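4. Findings: how households talk about where things belong

4.1 Shared words for shared surfaces

We came to this part of the study expecting to write mostly about storage, and we ended up writing mostly about tables. In nearly every home we visited, the kitchen table was the place where the family's ideas about order were worked out, argued over and quietly given up on. People ate there, of course, but they also paid bills there, cut out sewing patterns, helped with homework, and let the mail pile up until someone in the house lost patience. When we asked people to tell us how they kept the table in order, most of them laughed before they answered, and the laugh was often the most useful part of the recording.

The 14 households in Dinton were visited twice each, and the six in Kultham once, all of them by the first author or by Marlina Sinaga, who grew up close by and who was offered a good deal more cake than the rest of us. The visits were long. We did not hurry anyone, and we let talk wander when it wanted to. A conversation about placemats might turn into one about a grandmother, and then into one about how that grandmother had laid out her seeds in March on sheets of newspaper, and we learned to leave the recorder running.

What struck us first was how rarely people used the words that appear in the household advice books we had read beforehand. No one said "zone." Very few said "system." They spoke about sides, ends, corners and spots. "My end" was by far the most common phrase for a personal area of the table, and it was used even at round tables, where it makes no sense at all if one thinks about it for long. One father of three told us that his end had moved twice since the children were born and that he was not sure where it was at the moment. His wife told us, in a separate conversation, exactly where it was.

4.2 Lines that are drawn and lines that are only known

We found it helpful to separate two kinds of boundary. The first kind is marked: a placemat, a tray, a runner down the middle, the edge of a cutting board, a strip of tape. The second kind is only known. It lives in the memory of the people who use the table, and a visitor will cross it without noticing. Both kinds were present in almost every home, and they did not always agree with one another. A placemat might sit squarely in front of one chair while the real boundary, the one that caused sharp words if it was crossed, ran well to the left of it and took in the fruit bowl too.

Marked boundaries were easier for us to study and, we suspect, easier for us to like. They can be drawn on a floor plan. They can be pointed to. Several parents of young children had come to them on their own, and spoke of them with real affection. One mother had covered her table with paper for a birthday party and had let the children draw their own fences on it with crayons. She left the paper on for nine days afterward, by her own account, and said those were the calmest dinners of the year. Another family used masking tape during the weeks when both parents worked from the kitchen, and then found that they missed it when it was peeled away.

Known boundaries took us much longer to see. We usually learned of them through small corrections. A cup would be slid back a few inches while the talk went on. A newspaper would be lifted, folded and set down again on the other side of the salt. When we asked about these movements, people were often surprised to hear that they had made them. Marlina began keeping a separate notebook just for corrections, and a good part of what follows comes from its pages.

Marked squares differ from placemats in one way that matters for our argument. A placemat belongs to a person, and it tells the rest of the family where that person will sit. A square on a covered table belongs to a thing, or to whatever happens to be set down in it, and it gives the eye something to measure against. A plate in a square can be plainly inside it, or close to a line, and anyone at the table can tell which (Figure 6). 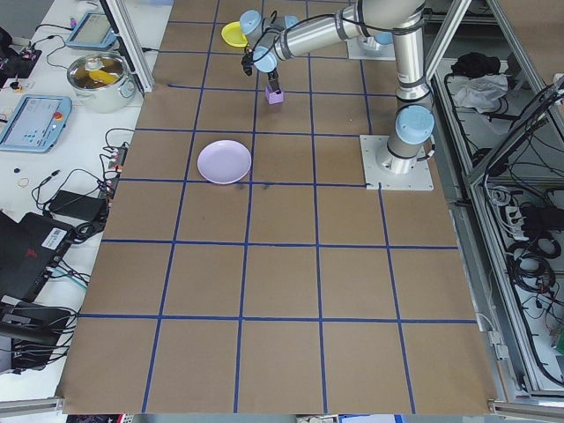 Figure 6. A tabletop covered in brown paper and divided into squares with dark blue tape. A round plate lies within one square, just above a line of tape.

4.3 Plates, bowls and the order of setting out

Setting the table turned out to be a much richer subject than we had planned for. We had put a single question about it near the end of the interview guide, more or less to fill out the page, and it drew some of the longest answers in the whole collection. People have strong feelings about the order in which things go down. In most homes plates came first and everything else was placed by them. In a smaller group the glasses came first, and the people in these homes tended to believe that everyone did it that way.

Bowls were the troublemakers. A plate has a settled home in front of a chair, but a bowl may be for one person or for all, and a good many of the small disagreements we heard about had to do with a bowl that one person took to be shared and another did not. One household in Kultham had solved this by giving the shared bowls a color of their own. It worked well, we were told, until an aunt gave them a set of new dishes in that very same color, and after that the matter was never really settled again.

Children were often given the job of setting out, and they were also the strictest keepers of the rules. A girl in Dinton explained to us, very patiently, that forks could touch the plate but that spoons could not. Her parents had never heard of this rule. They had been following it for some time all the same, because it was less trouble to do so. We heard enough stories of this kind to think that household order is passed upward more often than the older writing on the subject allows for, and we return to the point in Section 5.

4.4 Clearing away

If setting the table was a matter of rules, clearing it was a matter of mood. Almost every household could tell us who set the table, and hardly any could tell us who cleared it. "Whoever gets up first" was a frequent answer, and it was often followed by a glance at somebody else in the room. In homes where one person did most of the cooking, clearing was usually said to belong to the others, though our notes from the visits suggest that this was more of a hope than a habit.

We should say something about the things that never get cleared. Every table we saw had a few of them: a pepper mill, a jar of pens, a candle that had been lit once. In the printed materials for the study we called these "residents," a word Marlina borrowed from her mother, and the families took to it right away. Some of them went on to tell us about residents elsewhere in the house, on the stairs or on top of the piano, and one couple wrote to us after the visit with a full and rather moving list. The table is where we met them first, but it is clearly not where they stop.

Residents also blur the line between the two kinds of boundary described in 4.2. A pepper mill is an object, and anyone can see it, but in many homes it was also a border post. Things on one side of it belonged to the meal and things on the other side belonged to the rest of the day. When a mill was moved for cleaning and put back a little off its old spot, the papers and books slowly followed it. Two families noticed this for themselves between our first visit and our second, and both of them were eager to show us.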